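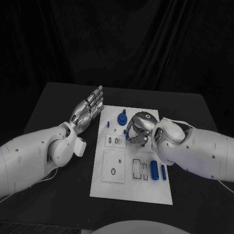

Workshop notebook, Tuesday, February
Entered by Austra Kütt (corrections by anybody, please sign them)

Started again at chapter four of Larico, where we stopped before the holiday. Read the whole chapter aloud in both languages before we touched anything. It took most of the morning and I think it was worth it, the long sentence about the ferry sounds much better than it looks on paper. I withdraw my complaint from last time.

Open problem is still the aunt. In the original she speaks with the polite form to everybody, also to the dog, and English has no place to put this. Bogumił tried "would you be so kind" for the dog. I laughed, but after three times it becomes a joke about the aunt, and the author does not laugh at her. For the moment I have left it only in the kitchen scene, and in other places I make her sentences a little longer and more complete than those of the others. To check again when we have the funeral chapter.

Names of places: we keep Wusudine as it is, without a note. Street names we translate only when somebody in the book makes a remark on the meaning. There are two such streets, Salt Street and the Street of the Late Bell. Is "late" here wrong? The reader can think the bell is dead. Perhaps "Slow Bell". I wrote both in the margin.
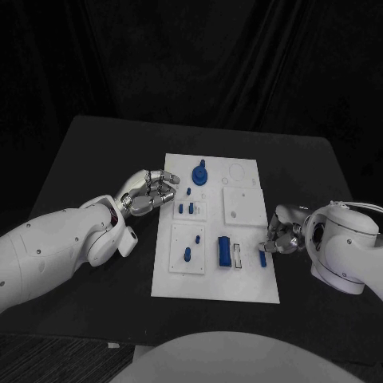

The dictionary gives for the boatman's word only "scoundrel", and that is too old and too friendly. Juniper has a list of 18 possible words from her old files and I went through all of them. "Crook" is the nearest, but it is about money and he has not stolen anything. Marked in the draft with a cross.

Length: Rudcombe asks for a sample of up to 2,000 words for their spring catalogue meeting. The ferry passage with the kitchen gives 700, so we have space for the letter too. I would like to send the letter complete and not cut in the middle, even if the start is slow.

Tense. Chapter four changes into the present when the boat leaves and comes back to the past at the end, with no line break. I had made everything past in my first version, which was cowardly. Now restored.

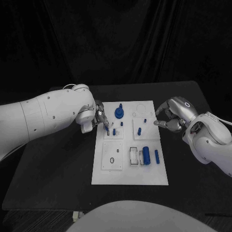
Gaspard Pons: I read the restored version at four o'clock and I agree with the present tense, but please look at the paragraph with the lamp. There you have "was" and "is" in one sentence and the original does not do this, the verb is simply missing. Could we also leave it out? And I vote against Slow Bell, it sounds like a pub.

Answer to the above: yes for the lamp, I took the verb out and it stands well without. For the bell I have no better idea today.

To do: send Priya the clean copy of the kitchen scene, ask her about the fish soup (is it one dish or two?). Compare the letter with the second printing, there is a comma which changes who is forgiven.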